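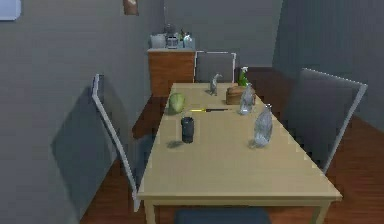
By Stela Furtună | Posted 16th April | Progress report for Kivico

Hi Adi and everyone at Kivico!

Okay, so the freezer casserole booklet is moving right along, and I'm so happy with how it's going. When I wrote to you last I had a pile of handwritten cards and a very full freezer. Now we have 81 recipes typed up and tested (most of them twice, and the tuna noodle one more times than I want to admit). Kurniawati Kusuma did nearly all of the second round in her own oven, which runs hot, so we changed a bunch of the baking times.

The big lesson so far is potatoes. Raw ones go gray and grainy in the freezer, so every potato dish now starts with a quick parboil. It's one extra pot to wash, but oh my, what a difference! Sour cream was the other troublemaker. I've moved it to the day you bake in all but two recipes, and those two have enough flour in them to hold together.

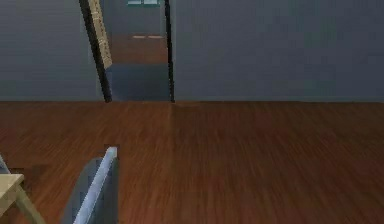
Wood-grain floor and blue-gray walls.

On the money side, we've spent $1,810 of the $2,711 grant. Groceries were the biggest chunk, then foil pans, then the label printer. Cheese went up on us, so I switched to buying blocks and grating it myself. Printing at Gradport hasn't been paid yet and I expect it to run up to $700, so we should still be fine.

What's left: Wichai Sriwong is reading the whole thing for typos, and I need to redo the chicken and rice bake (still soupy in the middle, I'm thinking less broth). I also want a page on how to thaw a full pan overnight, which keeps coming up in the emails I get. The booklet goes to Gradport in June.

One question for you, Adi. Do you want the Kivico logo on the front cover or inside the back? I need to know before I send the cover off.

Thanks so much,
Stela

Shares: 14 | Comments: 3

Recent updates
Picking the Right Foil Pan
Slow Cooker Beans, Round One
Our First Grocery Bill

Contact Stela | © Freezer Casserole Booklet | Back to top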